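Karari Home Fruit Dryer: Owner's Guide
Section 4. Getting Fruit Ready and Running the First Batch

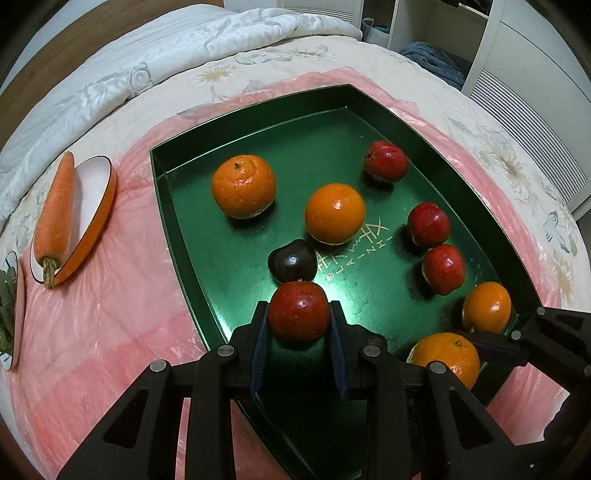 Last changed: March 8, 2026 (edited by Lejla Mujić)

Most dryer guides promise chewy apple rings in an afternoon. We have our doubts, and you should too. The times in this section come from batches run in an ordinary kitchen with the window shut. Yours will differ. Read Section 3 (Placing the Dryer) before you start.

4.1 Choosing fruit

Apples, oranges and plums all dry well enough. Pick firm fruit. The old advice that bruised apples are "fine for drying" is only half true: a small bruise can be cut out, but a soft apple makes a leathery slice with a sour edge.

Store labels such as "great for drying" mean very little. Buy what you like to eat.

4.2 Washing and cutting

1. Wash the fruit under cold running water. Special fruit washes are sold for this. We tried two and could not tell the difference.
2. Dry it with a clean towel.
3. Core the apples. Peeling is up to you.
4. Cut apples and oranges into even slices, as thin as a pencil. Even matters more than thin.
5. Halve the plums, take out the stones, and push each half inside out from the skin side.
6. If browning bothers you, dip the apple slices in water with a little lemon juice. It slows the color change. It does not stop it, whatever the recipe cards say.

Note: Leave the skin on oranges. Peeled slices fall apart and stick to the racks.

4.3 Loading

1. Unplug the dryer and slide out all the racks.
2. Lay slices in one layer with gaps between them. Overlapping slices stay damp where they touch.
3. Put oranges on the lowest rack. They drip.
4. Slide the racks back until each one clicks. The Cornel model has no click; push until the rack meets the rear wall.
5. Close the door and plug in the dryer.

Caution: Do not line the racks with foil or plastic wrap. Both block the air, and plastic can melt.

4.4 First run

1. Turn the dial to FRUIT.
2. Set the timer to 19 hours. This is longer than any batch should need, and the timer is there as a backstop. Do not treat it as a recipe.
3. Check the apples after six hours, then every hour. Turn the racks front to back each time.
4. Take out slices as they finish. Plums are always last.

The door display on early units reads high. Krum Karagiannis in our service department tested 50 of them with an outside probe, and we no longer quote exact temperatures for those units. If your serial number starts with G, trust the fruit over the display.

4.5 Is it done?

Let a slice cool first, because warm fruit always feels softer than it is. Tear it in half and squeeze. No moisture should bead along the tear. The "snap test" you may have read about works for orange slices and hardly anything else — a good apple slice bends.

Caution: Fruit that goes into a jar damp can grow mold. If you see any, throw out the whole jar. Scraping off the spots is not enough.

4.6 Storing

1. Cool the fruit fully on the racks.
2. Fill a clean glass jar two-thirds full and close it.
3. Shake the jar once a day for a week. If drops form on the glass, return the fruit to the dryer.
4. Keep the jar in a dark cupboard and write the month on the lid. Ours from October were still good in spring, apart from the plums.

For cleaning the racks and drip pan, go to Section 5.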